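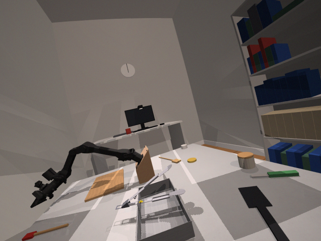
Cell 3 in the simulator, arm over the left side of the table, tray at the front.

Cell 3 setup and care: common questions

February
By the Trorncombe cell desk

Which scene file do I load?
Load Skondmont, then pick the kitchen table layout. The older Flastthorpe layout still opens, but its table height is wrong for this arm.

Where should the arm be before I start a run?
Send it to the park pose first. The gripper should be clear of the table and touching nothing. If it starts with the fingers inside the tabletop, the solver will push it out hard and you'll get fault 112.

What does fault 112 mean?
Joint limit or overlap at startup. Clear it, park the arm, and reload the scene. Don't just press resume – the joint offsets stay wrong until the reload.

Can I move the tray?
Yes, but keep it flat and save the new position under your own name. The divider has its own collision shape, so move the tray as one group.

Utensils are lying across each other in the tray. Is that a fault?
No. Crossed tools are allowed. Let them settle before the first grasp. If one keeps shaking, raise its contact damping a little and reload.

How often does the gripper need calibrating?
Every 2000 cycles, and after any change to the finger model. Run the open and close check with nothing between the fingers. The counter is on the Trevor status page and doesn't reset by itself.

The arm clips the upright board on the way back. What do I do?
Check that the board is in the planner's obstacle list. It gets dropped when a layout is copied. Add it again and replan.

When is the server down?
Saturday, from 6 a.m. until the backup finishes. Save your poses before then.

Who do I contact?
Cell desk, extension 3426. Have the fault code and layout name ready.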